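**To:** Wumpini Gbeho, Issahaku Fund
**From:** Dimas Hidayat, Sutell
**Re:** Trania, progress since the January report

Wumpini,

You asked for this one to be shorter than the last one and to have fewer adjectives. I have managed one of those.

## Where we are

Trania is still a set of colored cubes and a table to use them on, for learning centers that would like to teach sorting, matching and stacking without buying a cupboard full of plastic fruit. The cubes are in good shape. The table is in good shape. The written guide that tells people what to do with them is in the shape of a long document with my name on it and a lot of comments down the side.

In January we promised you a settled table surface, a settled blue and a draft guide. The surface is done. The blue is done, after a fight. The draft guide exists, and I'd ask you to take that sentence in the generous spirit in which it was written.

## The table

The original plan was a patterned top with a printed grid. Everyone liked the grid on paper. On an actual table it made every cube look like it had been put down wrong. People kept nudging them into line with the squares, including grown people who had been asked to come over and look at something else. We gave it two weeks in case we got used to it, and then went over to plain off-white.

We ordered the new tops from Imano in a matte finish. Their first sample was glossy. It was a lovely thing and completely useless under ceiling lights, where each cube had a bright smear next to it and the pale colors washed out altogether. The matte top costs slightly more and arrived late, and I would order it again tomorrow. There is a slight grain in it that you notice if you look along the surface, and after the grid I'm in favor of any pattern that keeps itself to itself.

Two practical matters came up. The first is cleaning. Matte white shows pencil, and it shows the side of a hand that has recently met pencil. A damp cloth takes care of nearly all of it. Someone at our end tried a scouring pad on the practice offcut and produced a shiny patch that is now permanent, so the guide has a line on scouring pads, in bold.

The second is the join. When tables stand next to each other you get a thin seam between the tops, and we spent longer on that seam than I'm comfortable telling a funder. A metal strip over it made a ridge. Tape looked fine for a day and then collected crumbs. The answer was to push the tables together properly, level the feet, and tell people to do their stacking away from the edge. Total cost of the solution: nothing. Total cost of reaching it is spread discreetly across the labor line.

## The cubes

We have settled on flat, unmarked faces. No letters, no numbers, no animals. I know the original application had animals in it. The animals were popular, and that was the trouble with them: hand someone a blue cube with a goat on it, ask which color it is, and you will have a conversation about the goat.

The blue took the longest. The first version was a deep navy that looked handsome in the catalog and went nearly black on a cloudy afternoon. The second was closer to green than anyone would admit at the meeting where we approved it. What we have now is a light blue, and what settled it for me was seeing it on the new table in the ordinary light of the room. You get a paler sky blue on top and a stronger, deeper blue on the front, so the thing reads as a solid cube from across the room and is still plainly one color. The guide will use it to talk about light and shade with older groups, which is a use we hadn't planned and will of course be describing as a deliberate feature.

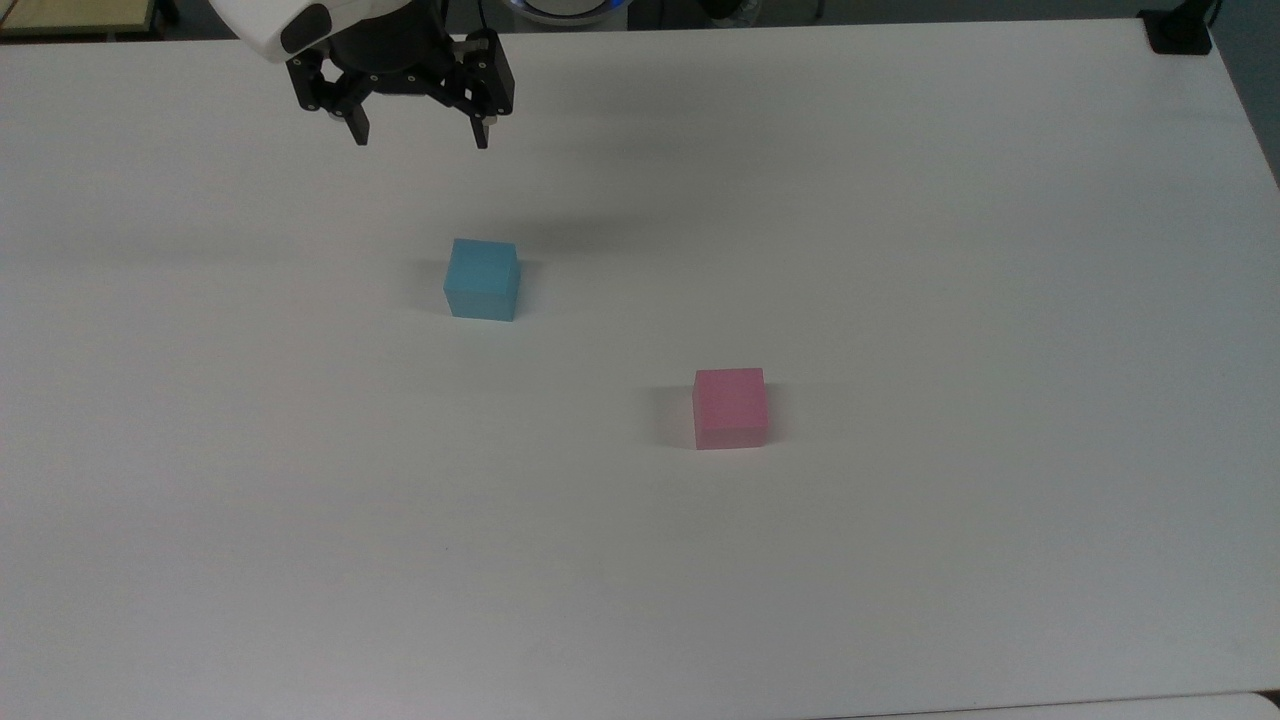
*The light blue cube, with the second cube, on the off-white tabletop.*

Starting with a pair is now how we open the guide. The January draft began by tipping out the whole set, and the trial sessions that followed it began the same way, with the result that the first part of each was spent looking under things. With a couple of cubes on a big clear stretch of tabletop, people look at the cubes. They talk about which is nearer, which is farther away, whether they match, what would have to move to bring them side by side. Then the rest come out a few at a time. It's slower, and I had expected to be bored by it, but the sessions run better and end with most of the pieces still in the building.

We have also dropped the drawstring bag. It was the cheapest item in the kit and generated the most correspondence. The string came out, the string went back in, the string was used for purposes outside the scope of the grant. A shallow box with a lid replaces it.

## What people told us

The feedback forms went out with the trial kits and we have over 190 back, a better return than I'd feared, given that the form was designed by me. The box marked "other comments" was the only one most people enjoyed.

The general drift is favorable. Teachers like the plain table and would like it a little lower. They like the cubes and would like them to make less noise when they land. Several wanted more colors straight away, a few wanted fewer, and one form asked for the goat back, underlined.

The criticism that stung was about our instructions, and it was fair. We had written "place the cube in the center of the workspace" when we meant "put it in the middle of the table." We had written "encourage verbalization of spatial relationships." I have looked up who wrote that and am keeping the result confidential. The new draft says "ask where it is." Each page of the old version is being put through the same wash, and the whole thing is coming out a good deal shorter, so you may yet get your wish about adjectives from somewhere.

On height: Imano can supply a shorter leg that fits the same top. I'd like to offer it as an option and leave the standard table alone. Adjustable legs were suggested. I have seen the adjustable legs. They adjust during use.

On noise: we tried felt under the cubes, then a thin mat over part of the table. The felt made the cubes lean when stacked. The mat works but hides the surface we have just spent so much of your money choosing. For now we recommend it for shared rooms and stay quiet about it otherwise, in both senses.

## Money

We are inside the budget overall, with the usual caveat that "overall" is doing some lifting. The table line is over, thanks to the matte finish. The packaging line is under, thanks to the death of the drawstring bag. Printing hasn't been touched, as there is nothing to print. The full sheet is attached separately, and I've put a note beside each line that moved so that you don't have to call me about it, though you're welcome to.

I'd like your agreement to move the unspent packaging money to tables. It wouldn't change the total. A one-line reply would be plenty for our records.

## What's late

The guide. I said it would be with you in draft, and what you'll receive with this report is the first half, up to the section on sorting. The stacking section has been written and then unwritten, because the trial sessions showed that our suggested order was harder at the beginning than at the end. The matching section is waiting on the last of the color decisions. I would rather send you half a guide that works than a whole one with the goat still in it.

The storage box is also late, by a smaller margin. The lid on the sample fits beautifully as long as it never has to come off.

## Next

We'll finish the stacking section and put it in front of people who haven't heard us explain it. The lower legs need ordering, subject to what you think of the paragraph on money. Imano is sending a replacement lid sample, and I've asked them to open it at least once before mailing it.

If you'd like to come and see the table, the afternoon light is best from two o'clock onward. Please bring opinions on yellow. We have started on yellow, and it is going about as well as blue did.

Dimas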